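Throw (household textile)

A throw is a loose piece of cloth or light blanket kept over the back of a chair, the arm of a sofa or the foot of a bed. It is smaller than a bed blanket and isn't tucked in. Throws are used for warmth, to protect upholstery, and to cover marks or wear. They are common in homes, and also in offices, waiting rooms and shared rooms where people sit for long periods.

Materials

Throws are made from wool, cotton, acrylic and polyester fleece. Wool throws are usually woven and often have a fringe along the two short sides. Cotton ones may be woven or knitted and are heavier for their size. Fleece is brushed on one or both sides to raise a soft pile. It doesn't fray when cut, so cheaper fleece throws are often sold with no hem at all, while others have a blanket stitch or a turned edge.

Plain colours sell in larger numbers than patterns. Royal blue, grey, cream and dark red have stayed in most makers' ranges for many years. Strong colours can shed dye and fluff in the first few washes, and are normally kept apart from pale table linen until they have been through the machine several times.

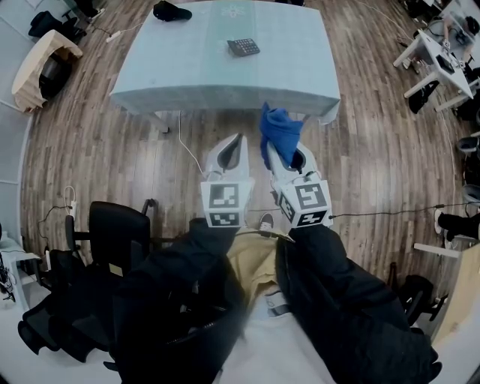
Fluff is most noticeable on smooth pale cloths. It can be lifted with a damp hand, a rubber glove or a clothes brush. A tumble dryer on a cool setting takes out a good deal of it, and the filter should be emptied afterwards.

History

Blankets have been laid over seats for as long as both have existed, but the throw as a separate article in shop catalogues is fairly recent. The Damotton mill was founded to make travelling rugs and brought out its first chair throw in 1956. It was a wool cloth in a single width, sold folded in paper. The mill's pattern book gave it the number 1099, and in the trade the name "ten ninety-nine" was used for any plain throw of that size, including those made by other firms.

Ó Conaill, a rival weaver, followed with a lighter version in a wool and cotton mix, listed in 19 colours. Fleece came later and took over the lower end of the market. Damotton stopped weaving the original cloth when its wide looms were sold, though the number was kept for a fleece throw of the same dimensions.

Placing and folding

The simplest way to keep a throw is to hang it over the chair back with the longer part behind. On chairs with arms it is sometimes folded in three lengthways and laid down the back and across the seat. Slippery seat coverings make this arrangement hard to keep up, and the cloth tends to slide down when someone gets up.

To fold a throw on a table, the surface is first cleared of small things such as keys, caps and calculators. The cloth is spread flat with the pile facing down and the corners are brought together. Two folds one way and one the other give a bundle that fits most shelves. A thick fleece traps air and should be pressed from the middle towards the edges before the last fold. Where the table has a cloth of its own, the throw may drag it out of place, and it is easier to fold in the hands, holding two corners and letting the rest hang.

Large throws are awkward for one person to handle. The usual method is to find one short edge, run the hands along it to both corners, and shake the cloth out once away from the furniture.

Use in shared rooms

In offices and common rooms a throw usually stays with a chair and is used by whoever sits there. Practice differs over who washes it. The Pukach household guide, in its edition of April 2025, advises washing a shared throw every 2 weeks in winter and putting it away clean in the spring. It also advises against leaving throws on wheeled chairs, where a trailing corner can catch in the castors.

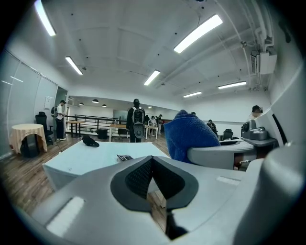
One reader wrote to the guide to disagree, saying that fleece washed so often goes flat and scratchy within a year, and that a good shake out of a window did just as well between monthly washes. The same reader thought a chair back was the right place for a throw all year, as one put away in a cupboard was never found again when the weather turned. The guide printed the letter and left its advice unchanged.

Related articles

The word is sometimes used for a sofa cover, which is larger and is tucked in at the sides. A lap rug is narrower than a throw and often has a backing. The Prikside rug, a knitted square with a button at one corner, is worn round the shoulders and is generally classed as a shawl.

See also: Antimacassar; Bedspread; Lap rug; Tablecloth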